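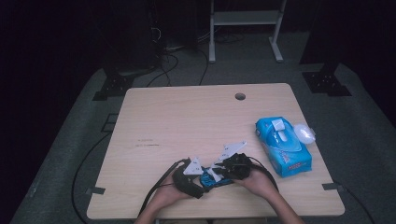 Both hands full at the square table.

Home Explore Threads Saved Log in

Archie Tennant
6 October 2024

Right, bus thread. I've been promising this since July and a few of you keep asking, so get a brew on. It's everything I know about getting from Clisville to Chege without a car.

First thing, the old timetable on the shelter by the chemist is wrong. It still shows the 9 going down Mill Lane. The 9 hasn't gone down Mill Lane all summer, it turns off at the church now and stops outside the bowls club.

If you're standing on Mill Lane with your hand out you will be there a long while. Ask me how I know. Well, don't, it was raining and I had a pot plant with me.

The one you want for Chege is the 17. It leaves from the top end of the square, the side with the bakery, and goes the long way round through Horora. Most people grumble about the Horora bit but I love it – you come over the hill and get the whole estuary laid out on your right for a good couple of minutes.

Sit upstairs, right-hand side, as far forward as you can get. Coming home you want the left. I've tried every seat on that bus and I will not be taking questions on this.

Tickets. The driver takes cards but the reader sulks when the signal goes, and the signal always goes at Horora. Bring a bit of cash. A day ticket beats two singles if you're coming back the same day, and it works on the 9 as well, which they don't tell you unless you ask.

Also the day ticket is good until the last bus and the single isn't a return. Sounds obvious! I've watched so many people get caught by that at Chege, all in a line with their shopping, looking like they've been told off.

Somebody asked about the 457. It's the express and it only does the big stops, so it's no use to anyone in the villages. It's lovely if you live by the station though, proper padded seats and a heater that works. I've been on it twice and felt quite posh.

Bus pass people: it's free after the morning peak, but the first 17 after the peak is packed to the doors with everybody who had the same idea. Let it go. The next one is half an hour behind and you'll have your pick of seats.

Somewhere to wait, if you've got time to kill in Chege. There's the Clesar, the café under the clock, which does a bacon roll and a tea and doesn't mind you sitting over them. You can see the stop from the window table. They shout when the bus comes in if you tell them which one you're after.

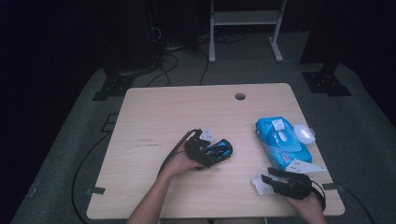

The black and blue bit, held just right of the left hand.

OK back, sorry, had to see to the dinner. Where was I. Chege.

Coming home is where it gets fiddly. The 17 back goes from stand C, except in the evening, when it goes from outside the library. There's a notice about this. It is inside stand C, behind the bench, at shin height.

Last bus back leaves at ten to eleven. It's a decent service for a town our size and I'd hate to see it go, so please use it now and then, even if it's only for a curry and a wander. My old neighbour used to get the last one home from choir every week and said the driver would drop her at her gate. He wasn't supposed to, so that's all I'll say about it.

Dogs: yes, on a lead, downstairs, driver's say-so. I've never seen one refused. There's a greyhound that gets on at Horora and takes up the whole of the luggage space with its legs. Prams go in the same bit, so it can be a squeeze on market days.

Bikes: no. Folding ones yes, if they're folded before you get on and you aren't still wrestling with it on the step while the rest of us watch.

Now a moan. The shelter at the bowls club has no seat. There was one, it was taken away to be mended, and that was before the clocks went forward. I've written to the council and had a very polite reply saying my comments have been passed on. If a few more of you wrote we might get somewhere. Mention the stop by name, they lost my first letter because I called it "the one by the bowls".

One more because it keeps coming up in replies. No, the 17 doesn't stop at the garden centre. It goes right past it. You need the stop after, then walk back along the verge, and the verge is horrible in wet weather, so boots. The garden centre would like a stop too, they've got a petition on the counter next to the bird food. I put my name down and came out with a bag of fat balls and 50 tulip bulbs I've got nowhere to plant.

If anyone knows whether the Sunday service is running over Christmas please shout. The website says "see timetable" and the timetable says "see website".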